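# Put cable care on the schedule

Most of the maintenance plans I have read for two-arm benches are about the arms. They give a page to the joints, a page to the grippers, half a page to calibration, and one line to the wiring, usually "check cables." I think that is the wrong way around, and I'd like to see the wiring get its own section, its own time and its own parts budget.

I look after the two-arm cell at Lakineo. The arms came through Diteck, the carrier chain is a Cludasov part, and the bench was put together by Ó Néill, who also did the first wiring. All of that work was decent. The cell still stops, and when it stops I start with the cables, as that is where I usually end up anyway.

A failed joint is easy to deal with in one sense. The controller names it, you swap it or send it out, and there is a procedure. A bad cable doesn't give you a name. It gives you an encoder fault on Monday that clears itself, a gripper that misses a command on the far side of its reach, a camera that drops out only when the arm is folded. People lose a whole shift replacing good parts around a conductor that has broken inside its jacket. I have done it myself, with the replacement gripper already bolted on before I thought to flex the lead at the connector.

The usual answer is that cables are cheap, so run them until they fail. The cable is cheap. The afternoon spent finding it isn't, and neither is the data or the product you made while the fault was coming and going. We now change the moving leads on our cell every 500 hours, good or bad. Some of what we throw away would have lasted longer. I accept that, the same way I accept throwing away an oil filter that still looks fine.

## Where the time should go

We spend 20 minutes a week on the wiring with the power off and the arms parked. Most of that goes to four things.

The first is the loops on the arms. A cable that goes over a joint has to have enough slack for the worst pose, which is seldom the pose the arm is parked in. Too little slack pulls on the connector. Too much and the loop finds something to catch on, and on a two-arm bench that something is often the other arm. I move each joint by hand to both ends of its travel and watch the loop the whole way. If it touches a bracket edge, it gets moved that day.

The second is the ties. I would ban the thin plastic zip tie from any part of a robot that moves. People pull them tight because tight looks neat, and the cable then bends at the edge of the tie every cycle. Hook-and-loop strap is uglier and collects lint, and it is better in every way that matters here. Where we have to use a clamp, we use one wide enough that the cable can't be pinched.

The third is the carrier chain. Chains get treated as if they solved the problem on their own. They control how the cable bends, and that only helps if what is inside can slide. Open some links and look. If the strands have twisted around each other, or a heavy cable is riding on top of a light one, take them out and lay them in again. We fill ours a little over half and leave it there, even when somebody has one more sensor to add. The new sensor can wait for a second chain.

The fourth is anything lying on the work surface. Here I'm probably stricter than most. A cable on the table is within reach of the gripper, and sooner or later a finger will come down on it. It also gets leaned on, dragged sideways when parts are cleared, and moved "just for now" by whoever needs the space. On a bench that changes every week there will always be some. My rule is that a surface cable gets a label with a date, and once the date has passed it is either routed properly or removed.

## Color and labels

The wiring diagram for our cell went out of date in the first month. I don't blame anyone for that. Changes are made at the bench, and the drawing is on a computer across the room. What works better for us is a tag at both ends of each run, the same number on each, and a sheet in a plastic sleeve next to the controller. Pencil is fine. A sheet that gets corrected in pencil is worth more than a clean drawing of the cell as it used to be.

Wire color is a help only as long as everyone keeps to it. When the drawer is out of blue and somebody uses green, the next person to read that bundle will be wrong with full confidence. Stock the colors you use. Of the nine wiring mistakes in our logbook, most were a correct connection made to the wrong wire of the right kind.

## Who does it

In a lot of shops the wiring belongs to whoever built the cell, and that person has moved on to the next one. I'd give it to the people who run the arms every day. They hear the chain when it starts to click and they know which pose makes the fault come back. They need a short list, permission to stop the cell, and spares in a drawer within arm's length. The spares matter more than the list. If the replacement lead has to be ordered, the old one will be taped up and put back, and the tape will still be there a year later.

There is a fair argument against all this for small benches. If your arms move slowly and run a few hours a week, a fixed change interval is probably a waste, and you could drop it and keep the weekly look. I wouldn't drop the look. Slow arms bend their cables just as far as fast ones, and light use tends to come with more rearranging, and rearranging is what damages connectors.

What I would ask of suppliers is simple enough. Print the minimum bend radius of every moving lead in the manual. Sell those leads separately, with the connectors already fitted, and keep selling them after the arm has been replaced by a newer model. 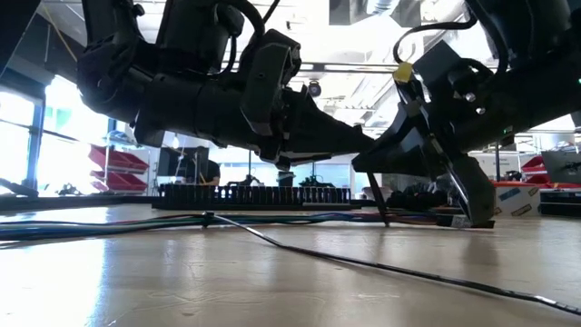

Vol. 9, No. 4 | April 2019

On a bench like this one I would start at the tabletop, with the black cable lying across the wood, then do the bundle of colored wires, then the carrier chain behind it. The loops over the two arms come last, checked one arm at a time while the other stays parked well clear.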